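Jemura hand-held collection kit – weekly safety and readiness check
Site: Plimthorpe, front room
Checked by: Marlene Caldeira
Countersigned: Gilmar Moura
Day: Saturday, before the first session

1. Floor and walkways – OK
I walked all the way around the table before anyone strapped in, and I'd ask everybody to get into the same friendly habit. Chairs pushed back, bags out of the way. The cables are what I fuss over most, so please look down before you step back from the table, even if you're sure you remember where everything is.

2. Harness and straps – OK, with a comment
Buckles closed and pulled snug on both sides. Gilmar likes his looser than I do, and we had a nice long talk over coffee and settled on this: you should be able to slide two fingers under each strap and no more.
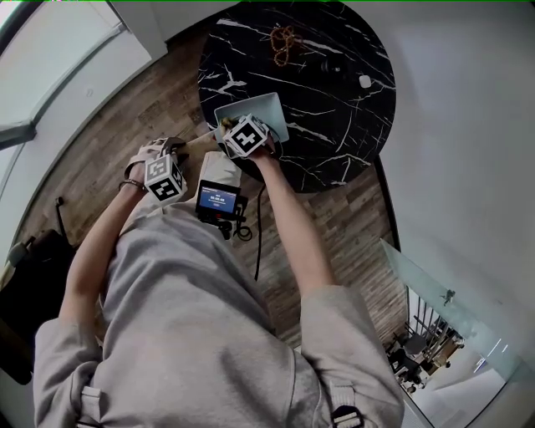
If a strap starts to rub, stop at the end of the take and say so. We have 1,635 takes in the Flutik set now, and not one of them is worth a sore shoulder.

3. Chest timer – OK
Starts, stops and resets. Reset it before every take, please, even the short ones.

4. Grippers, left and right – OK, one follow-up
Opened and closed each one slowly, then quickly, listening for anything gritty. The right one was a touch stiff, so Gilmar has put it on his list for a cleaning. Keep your free fingers well away from the jaws – they pinch harder than you'd think.

5. Marker cubes – OK
Faces clean, edges not lifting, no wobble when tapped. A cube that has shifted even a little can spoil a whole morning of tracking, and we found that out the hard way back in May.

6. Head camera – OK
Snug without giving anybody a headache. Wipe the lens with the soft cloth, never a sleeve.
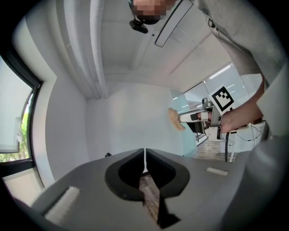 What should I do if I drop an object in the middle of a take?
Stop, set the grippers down, pick it up by hand and start the take over. Mark the old one as dropped in Sin and leave the file where it is, so whoever sorts the takes for training can decide what to do with it.

7. Breaks – needs work
We agreed on a rest after every 4 takes, and I'm afraid I caught two of us (I was one of them!) sailing right past it. I've taped a reminder by the door.

Open items: right gripper cleaning, Gilmar. Fresh lens cloths, Marlene.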